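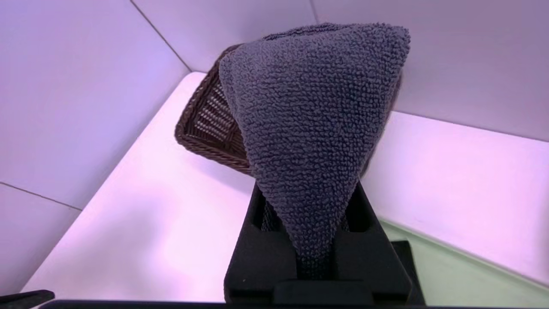
Mortimer Mbeki wrote to us in April that he had given to four wildlife charities over the years and could not name one animal that was better off for it. He wanted to know why a fifth should be any different, and whether we had ever turned down a piece of equipment because it didn't do anything.

Conservation > Who We Are > About Kadik

We get some version of that letter often enough that we decided to answer it on this page.

Kadik is a small field group that tests the technology sold for protecting wild animals. Collars, drones, fence sensors, acoustic alarms, the software that claims to predict where a poacher will be next. We put it out in the rain and the dust for a season and write down what it did. Yes, we have turned things down. Most things, in fact.

Yasuo Kinoshita and Rafferty Wojcik started the group after working together on a pangolin project that had plenty of donated hardware and very few pangolins. There was a shed full of alarms that had gone off for goats. The reports sent back to donors described this as "enhanced situational awareness." Neither of them wanted to write another report like that.

How we work

A maker or a reserve asks us to look at a product. We ask for 2 units, bought at the normal price, and we pay for them ourselves. Loaned units have a way of being better than the ones in the shop. Each test runs for 14 weeks at our site in Oda, where there are porcupines, civets, a lot of mud and no reliable phone signal. If a device needs a reliable phone signal, we find out on the first morning.

Results go up whether the maker likes them or not. Disura, a tracking tag for small carnivores, lost half its battery life in cold weather, and we said so. The firm fixed it and sent it back, and the second report is kinder. Plaver, a night alarm for livestock pens, worked well on leopards for a month and then the leopards got used to it. Both reports are still up. We don't take old ones down when a new model comes out.

What we don't claim

We have not saved a species. We doubt that any gadget has. When a population recovers, it usually has a lot to do with rangers being paid on time, and with people who live nearby having some reason to want the animals there. A camera can help a ranger who already has boots and fuel. It won't do much for one who hasn't, and we wish more fundraising pages would say so.

We also don't count "animals protected." We have tried to work out how other groups arrive at those figures and we can't follow the arithmetic. What we can give you is test hours. Last season it was 3000, and the logs are open to anybody who cares to read them. They are dull.

Who pays

Reserves pay a flat fee. Makers pay nothing and get no preview. The rest comes from individual donors, and the usual gift is $50. We don't run matching campaigns or adopt-an-animal packs. Junpei Yoshida keeps the accounts and Toshio Hirose runs the Oda site, and either will answer a direct question, though Toshio only picks up mail after 6 p.m.

Mr. Mbeki hasn't given us any money so far. He did ask for the Plaver logs and found a mistake in week nine, now corrected.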